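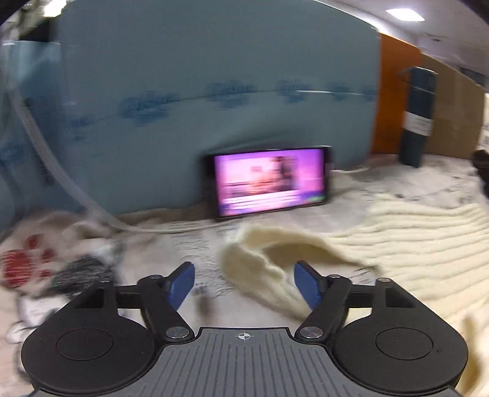
About the Stillgate Centre for Diplomatic Practice

Stillgate is a school for people who work, or plan to work, in foreign affairs. We teach protocol, negotiation, consular procedure and report writing. Most of our students come from foreign ministries and regional bodies, and a smaller number come from aid agencies and shipping firms that deal with governments every day.

What we teach

The main program lasts 17 weeks and is taught in English. Students begin with the rules on missions, privileges and immunities, then move on to drafting. They write notes verbales, joint statements and short cables, and each one comes back with written comments. The last part of the program is a set of negotiations between made-up states over fishing limits, transit rights and the return of detained crews.

Short courses run for 10 days, in spring and again in October. The Skinden course covers state visits and official receptions — seating, order of arrival, gifts, flags and interpreters. The Paredes course is for consular staff and deals with lost passports, prison visits and deaths abroad. Either one can be taken alone.

Where we are

Our offices and classrooms are in Anport, a short walk from the ferry terminal. The library is on the second floor and is open until 9 p.m. while classes are in session. Students have access to treaty collections, official gazettes and back issues of foreign affairs journals. Members of the public may use the reading room by appointment.

Who we admit

We take up to 100 students a year across all courses. Applicants to the main program need a first degree or at least 7 years of government service. Ministries may nominate candidates, and individuals may also apply on their own. A limited number of places are offered at a reduced fee to applicants from small island and landlocked states.

How we are run

Stillgate is a nonprofit school. Our income comes from course fees and from training contracts with public bodies. We do not take positions on disputes between states, and we do not lobby. Teaching staff may publish under their own names — the views in those papers are theirs.

Applications for the main program close in July.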